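Home Seating Sofas Corner units Care Contact

Casader corner sofa, adjustable headrests

2023-02-05
By Carys Jenkins

The Casader is a long sectional with a curved corner section, supplied in one beige finish. Seat and back cushions are fixed to the base and cannot be reversed. The covering has a smooth face and is wiped down with a damp cloth; solvent cleaners and wax polishes will mark it and should not be used.

Each backrest is button-tufted in a small grid. The headrests above are adjusted separately and lock in seven positions. To lower one, raise it fully to release the catch, then let it down. Do not force it from a halfway position. Allow clearance behind the sofa if the headrests are to be used fully reclined.

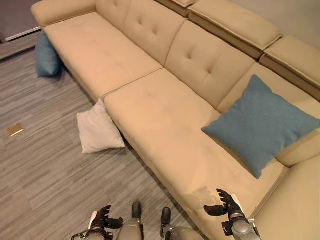
Casader in beige with blue and white throw pillows.

Throw pillows are not included. The Udau range is sold separately in blue and white, in two sizes. Covers are removable and wash at 30 degrees. Dry flat.

Seat depth with the headrest raised: 56 cm
Maximum evenly distributed load: 400 kg
Order code, left-hand armrest: CA 481
Order code, right-hand armrest: CA 199

The sofa is delivered in sections and joined with steel brackets under the seat. Check door and stair widths before ordering. Replacement brackets and headrest catches are stocked by Wogan; quote the order code printed on the base label.

14 shares 2 comments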